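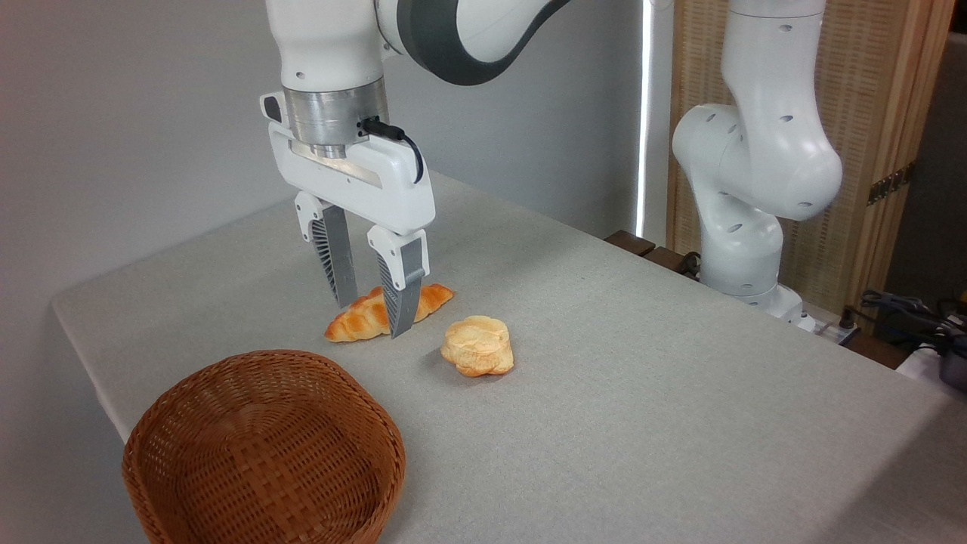
Making croissants at home is one of those jobs that sounds far worse than it is, and I say that as someone who put it off for years and bought them from the bakery in Brundton every weekend instead. What you need is a free day and a half, a cold kitchen and a willingness to leave things alone when they want leaving alone. I like mine on the small side and baked to a proper golden brown, like the little one at the top of the page, and the method below is set out with that size in mind. If you prefer great big ones you can cut the dough wider, but do give them a few more minutes in the oven.

I learned most of this from Odette Lefèvre, who taught a weekend baking class in Tresville that I went to in July, and the rest from getting it wrong in my own kitchen afterwards. Her way is slower than some you'll find, with a night in the fridge between making the dough and folding in the butter, and I've come to think the night is well worth having. It also means the hard work is split over two days, and you can go to bed feeling you've made a good start!

What you'll need

500g strong white bread flour, plus extra for dusting
55g caster sugar
10g fine salt
7g fast-action dried yeast (one ordinary sachet)
140ml cold water
140ml cold whole milk
30g soft unsalted butter, for the dough
250g cold unsalted butter, for folding in
1 egg, beaten with a spoonful of milk

Do buy decent butter for the folding. The cheaper blocks often hold more water and they tend to crack when you roll them, which is miserable after all that waiting. And please don't use the spreadable sort in a tub, however tempting it looks.

The evening before

Put the flour, sugar, salt and yeast in a big bowl, keeping the salt and yeast on opposite sides (an old habit, I'm not sure it matters). Add the water, milk and the soft butter and bring it all together with your hand. Knead it on the worktop for three or four minutes, just until it's fairly smooth. You aren't making a loaf, and if you work it too hard it will fight you all through the rolling tomorrow. Pat it into a flat square, wrap it well and put it in the fridge overnight.

While you're at it, make the butter slab. Lay the cold butter between two sheets of baking paper, cutting it into thick slices if it's a tall block, and bash it with a rolling pin until it joins up. Then roll it into a square of 17cm, straightening the sides with a ruler or the back of a knife. Wrap that too and put it on the shelf next to the dough.

Folding in the butter

Next morning, take the butter out ten minutes or so before you start. It should bend without snapping but still feel cold. Roll the dough out on a lightly floured surface to a square of 26cm, set the butter in the middle like a diamond, and fold the four corners of dough over it so they meet like the back of an envelope. Pinch the joins shut.

Now roll it into a long strip, 60cm by 20cm, always rolling away from you and back and never across the corners. Brush off any loose flour, fold it in three like a letter, wrap it and chill it for 30 minutes. Turn it so that the folded edge is on your left, then roll, fold and chill again. Do this once more, so that you've done three folds altogether, and give it a good hour in the fridge after the last one.

If butter starts to poke through, dust the spot with flour, wrap the whole thing up and put it back in the cold. My first lot went badly because I was too stubborn to stop, and by the second fold I had something like greasy wallpaper. We ate them anyway, with a lot of jam.

Shaping

Roll the rested dough to a long strip 20cm wide and a little thicker than a pound coin. Trim the edges, then cut tall triangles with a base of 9cm for small croissants. Stretch each one very gently, make a tiny snip in the middle of the base and roll it up towards the point. Sit them on lined trays with the point tucked underneath, well spaced out, and brush lightly with egg. Try to keep the egg off the cut sides, where it can glue the layers together.

Proving and baking

Leave them somewhere mild, never by a radiator, for two hours or a bit more. They're ready when they look puffy and wobble if you shake the tray. Heat the oven to 200C (180C fan), brush them with egg a second time and bake for 15 to 18 minutes. Let the colour decide, as ovens vary so much, and hold your nerve if they look pale, for a pale croissant is nearly always doughy in the middle.

Cool them on a rack for at least a quarter of an hour. Any you can't eat that day can be frozen once cold and warmed through from frozen, eight minutes at 160C. You can also freeze them shaped but unproved, then let them thaw in the fridge overnight and prove as usual in the morning, allowing an extra half hour.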